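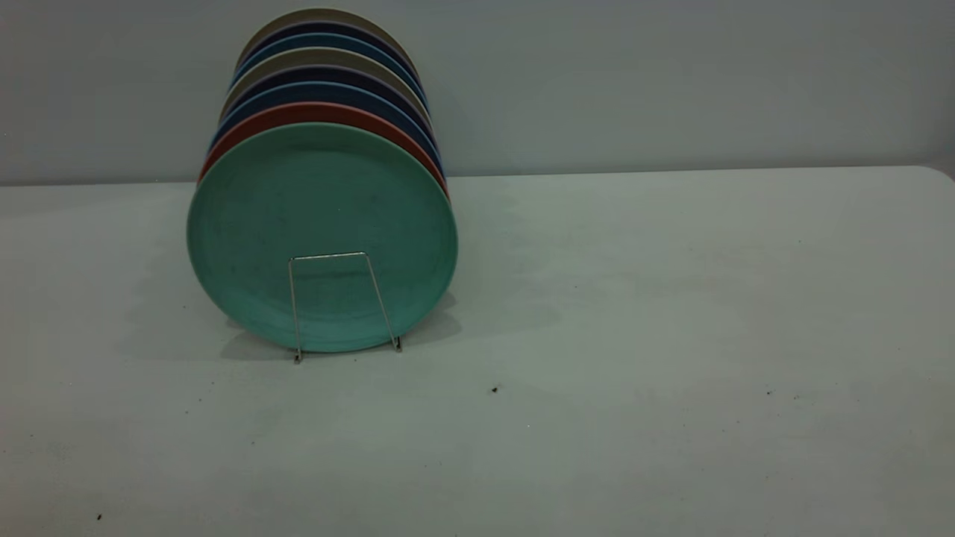

Does a plate-handling machine mean fewer people in the dish room?
At Brestach it has meant the same number of people so far, with different hours and a duller job for two of them.

Subject: Re: [kitchenwork] Lockyer trial, first impressions
List: kitchenwork
August 2026

> We have had the Drindum arm running at the Lockyer canteen for two
> months now and I'd call it a success. Racking and stacking are
> covered on the late shift, and staff are freed up for more
> rewarding tasks. Management is talking to Horkier about a second
> unit before December. Happy to answer questions.

I have a few, and the first is what the rewarding tasks are. I asked the same thing when Horkier came to see us at Brestach and got a slide with a smiling chef on it. Our dish room people are not being trained as chefs. Two of them now stand next to the arm and feed it.

I mean feed it quite literally. Our plates come in several colors, teal, brick red, blue, navy and beige, and they have to go upright in a close row, face to the front, with a wire stand to hold them. A person who has done it for a week does it while talking about something else. The arm wants the plates handed over clean, one at a time and the right way round, and if a rim catches on the one behind, it stops and waits for somebody to press the button. So somebody has to be there to press the button. That somebody used to decide for herself when to rack, when to wipe down and when to go and help on the line.

I'm not against the machine. Wrists and shoulders are a real problem in this work, and if it took the heavy crates I would carry it in myself. But it doesn't take the crates. It takes the light, fiddly part, the part people could do sitting down at the end of a shift, and leaves them the lifting.

Then there are the hours. Some 21 minutes were cut from the end of the late shift on the strength of the supplier's estimate, before the thing had run a full evening here. Has that happened at Lockyer too? Your message says "covered" – covered by the arm alone, or by the arm and a person who is no longer counted as doing that job?

I'd also like to know who logs the stops. With us it is the operator, on paper, when there is time, so on a busy night the log looks wonderful.

If you have stop figures from a rush and not from a demo, please post them to the list. And please ask the late shift what they think, without Horkier in the room. Our own people were asked once, on a form with a box for "positive" and a box for "very positive".

– dish room rep, Brestach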